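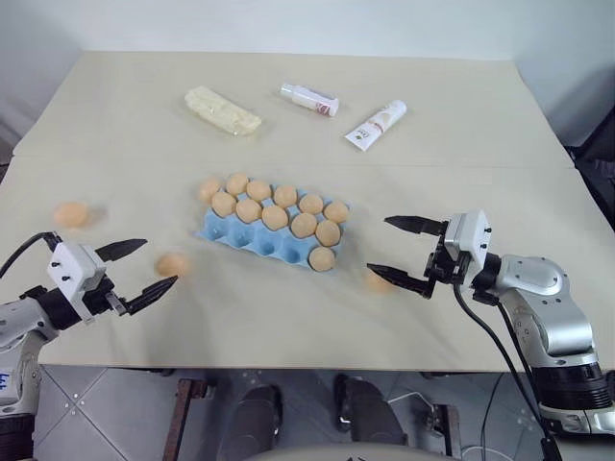 Egg task, head camera view. Carton partly filled, three eggs still on the cloth, both grippers open.

December, 14:30

Today I worked on the planner, the policy was not touched. The problem from last week: when both arms have a target at the same moment, Flunard gives the two reach plans separately and only then checks them against each other. With eggs close to the carton the check fails very often and the planner starts again from zero. In the log I counted 561 replans for one long run. Too many.

Change 1: the arm with the shorter path keeps its plan, the other one waits at the pre-grasp pose with open fingers. Replans went down to 30 on the replayed log. I did not yet repeat it live with the same start positions, so please do not quote this number.

Change 2: the slot detector. It gave a full cup as free when the egg color and the shadow in the cup were similar. I raised the threshold and now it prefers to miss a free cup. For us a missed cup costs only time.

The bottle and the tube at the back of the table stay in the collision map as boxes. The yellow lumpy item too, but its box is too big and the left arm makes a strange detour. To fix in the Szekeres config, padding is 2 cm everywhere and should be set per object.

Aleksandra Witkowska asked if the wait can produce a deadlock. I think yes, if both paths have equal length. Added a rule: left arm goes first. Not tested.

Next: run with padding per object, compare wrist timestamps with the head camera (I see a delay of around 996 ms at startup, later it disappears), merge the branch.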